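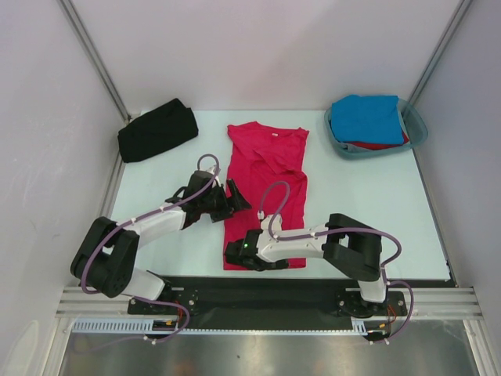
Orvokki Pelkonen asked whether the operators should stop a demonstration as soon as a fold goes wrong, or carry on and put it right while still recording. She had been doing the first and had noticed the night group doing the second, so the two halves of the shirt set did not match. The chair asked that this be taken first and the agenda order changed. Agreed.

Tarnilen
Home | Projects | Meetings | Rota | Search

Folding work, operators' meeting
Minutes, January, 2.15 pm, small meeting room

Present: Orvokki Pelkonen, the chair, the minute taker, four operators, one person from Imlow by phone.
Apologies: the second Imlow engineer.

1. Mistakes during a demonstration

There was a long discussion. Those in favour of stopping said that a clean run is easier to learn from and easier to check afterwards. Those in favour of carrying on said that the arms will make the same mistakes when they run by themselves and need to have been shown a way out of them. A sleeve that gets trapped under the body of a T-shirt was given as the usual case.

Imlow said that in the towel work they had kept both sorts, but labelled. When the labels were missing the arms had learned to make the mistake first and then mend it. Orvokki said she had watched this happen and it was painful to sit through.

Decided: operators carry on if the mistake can be put right with the arms alone. They press the left pedal at the moment they notice it, and again when the garment is back to where it should be. If a hand has to go on to the table, the run is stopped and marked as failed. Failed runs are kept but not used.

2. Minutes of the last meeting

Accepted with one change. Under item 4, "right gripper" should read "left gripper".

3. Numbers so far

The shirt set stands at 1203 runs. Of these, 343 have been checked by a second person. The rest have only been looked at by the operator who did them. The chair said the gap was too wide and that recording should slow down until checking catches up.

One operator said that checking at normal speed is dull and that people stop looking properly after the first half hour. It was suggested that checkers do no more than 30 runs in one sitting. Agreed, to be tried until the next meeting.

Imlow asked for 100 checked runs of dark garments before they start the next training round. Black clothes are still behind the other colours. The edges are hard to make out on the operator's screen and most people leave them until the end of a shift, when they are tired. Orvokki offered to do dark garments first thing in the morning for two weeks. Another operator will share this with her.

4. How the shirt is laid out at the start

At present each operator throws the shirt down in their own way. Two people smooth it out before they start, which makes the folding quicker but leaves out the part the arms are worst at. The written instructions say "place the garment on the table" and no more.

Decided: the shirt is dropped from chest height and left as it falls. If the collar ends up underneath, that is how the run starts. The opening-out is part of the demonstration and must be done with the arms. The minute taker will change the instructions.

A question was raised about which way the collar should face before the first fold. Imlow would like it to face the back wall in every run. The operators said this costs a turn with both arms, and the turn is where shirts get dropped. After some argument it was left that the collar goes to the back wall for the shirt set only. Children's clothes can go either way.

5. Speed

The arms follow the operator's hands with a short delay, and new operators tend to rush and then wait. Orvokki said it is better to move at one steady pace throughout and to leave the grippers still for a moment before closing them on the cloth. She will sit with the two newest operators for their first shifts. It was asked whether there is a target time for a shirt. There is not, and the chair did not want one.

6. Feel in the hand controls

Prallberg have sent a price for a pair of hand controls that push back when the gripper closes. The ones in use give no feel at all and operators judge the grip by eye. Two people thought this was the main reason for thin cloth slipping. One thought it was more a matter of the angle of the fingers, and that pinching lower down near the table would cure most of it at no cost.

Decided: try the lower pinch for a fortnight and write down each slip on the sheet by the desk. The Prallberg price is good until the end of the quarter so nothing is lost by waiting.

7. Cables

The cable loops at the wrists were discussed. If an operator turns a wrist the same way several times running, the loop tightens and the arm starts to pull. Operators are asked to turn the wrist back between runs and to look at the loop when they do the start-of-shift check. Any tie that has come undone is to be reported and not mended with tape.

8. Garments

Şimşekoğlu will supply a second box of washed T-shirts and some thin jumpers. The present shirts have been folded so often that they have begun to crease in the same places, and Imlow think the arms may be learning the creases. Old shirts to be washed and put in the store cupboard. They should not go back into the set without asking.

The jumpers are not to be used until there is an agreed way of folding them. Orvokki will bring a proposal. She was asked to keep it to four folds or fewer.

9. Breaks

Operators asked for the break to be moved to the middle of the session. Wrists are sore by the end. Agreed, with immediate effect.

10. Any other business

The right foot pedal sticks. Reported before. The chair will order a new one this week.

The names of runs are still being typed in by hand by some people. Please use the list.

Actions
Minute taker: change the starting instructions, add the pedal rule.
Orvokki Pelkonen: dark garments, sitting in with new operators, proposal for jumpers.
All operators: slip sheet, second checks, wrist turned back between runs.
Chair: foot pedal, reply to Prallberg.
Imlow: send their label list from the towel work.

Next meeting in February, same room, 2.15 pm.

2 comments | 0 shares

Contact Tarnilen | Copyright Tarnilen | Back to top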